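Clandeck
Scheduled posting and comment export for live video pages

Version 2, 2018-09-10
Maintainer: Perla Arellano
Contributors: Damián Tlapale, Aurelio Zamudio

Summary

Clandeck is a command-line tool for people who run a business page and stream from it on a regular schedule. It queues announcement posts before a live session, opens a log when the session starts, and writes the viewer comments to a CSV file when it ends. It does not encode or send video. Use your normal streaming software for that.

Requirements

Python 3.6 or later
A page access token with permission to post and read comments
A system clock set from a time server (announcements are sent by local time)

Install

Unpack the archive, change into the clandeck folder and run:

pip install -r requirements.txt
python setup.py install

Copy settings.sample.ini to settings.ini and fill in page_id, token and timezone. The file is read once at startup. Changes made while Clandeck is running are ignored until it is restarted.

Basic use

clandeck queue posts.csv
clandeck watch
clandeck export --session last

The queue command checks every row before anything is scheduled. If one row fails, the whole file is rejected and the row number is printed. The watch command must be left running in its own terminal.

Input format

posts.csv has four columns: send_at, text, link, photo. The link and photo columns may be empty. A row can carry a link or a photo. If both are present, the photo is used and the link is added to the end of the text. Save the file as UTF-8. Files saved from a spreadsheet in another encoding will lose accented letters.

Sample export

The folder samples/srithong holds comments from the Srithong test page, with user names replaced by row keys. It covers 22 sessions and 1658 comments. Of these, 329 are replies to another comment and have a value in parent_key. Mylene Ocampo did the replacement and checked the text for phone numbers and email addresses. Emoji are kept as typed. Deleted comments are not included.

Columns: row_key, session, offset_seconds, parent_key, text

offset_seconds is measured from the start of the log, which can be later than the start of the stream. 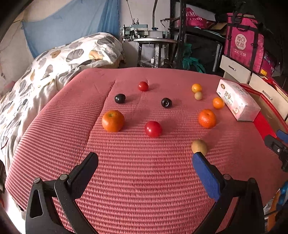
Can I run Clandeck for more than one page at the same time?

Use a separate settings file for each page and start one watch process per file with the --settings option. Two processes must not share a log folder.

Known problems

Announcements queued across a daylight saving change are sent an hour off. Delete and queue them again after the change.
Very long comments are cut in the terminal view. The CSV has the full text.
export --session last fails if the last session had no comments.

Changes since version 1

The Flusotetti plug-in has been removed. The February builds still include it but are no longer maintained. Log files are now split by session. Leopoldo Cárdenas rewrote the retry code, so a dropped connection no longer creates duplicate rows.

License

MIT for the code. The sample export may be used for testing and may not be republished.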